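I bought the Lendine drip kettle in February to replace an old whistling one, and I've used it twice a day for seven months. It cost more than I wanted to pay, so I'll start with what it does well.

The spout is very good. It pours in a thin, steady line and stops when you stop, with no dribble down the front. My last kettle, a Zuno, left a puddle on the worktop every morning. The handle stays cool enough to hold without a cloth, and the lid sits tight when you tip it right over.

Heating is average. A full kettle takes six minutes on my gas hob. If you mostly make tea for four people you will find that slow, and the larger Triantafyllou would suit you better – though it's heavy, and the base scratches easily.

What I like most is the size. It holds enough for two big drinks and no more, so I've stopped boiling water I don't need.

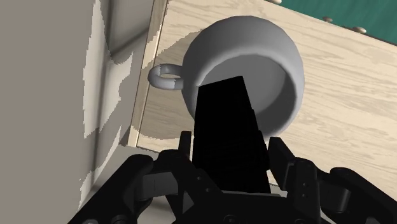

*A large grey mug on its side on a pale wooden surface.*

Now the faults. The level marks inside are pressed so faintly that I can't read them under a kitchen light. I fill by eye now. Limescale collects under the shoulder where a brush won't reach, and you need 200 ml of vinegar and a long soak to shift it. The knob on the lid worked loose after a month. A turn with a screwdriver fixed it, but I've had to do it again since.

The booklet tells you to empty the kettle after every use. I don't always, and there is no rust so far.

Omiletti, the shop I bought it from, sells a spare lid and knob as a set. Postage took 7 days. They also sell paper filters in boxes of 100, which fit the usual cone and are fine.

I'd buy the kettle again for one or two people. For a bigger household I'd look elsewhere, and I'd want clearer marks on the inside at this price.

Four stars out of five.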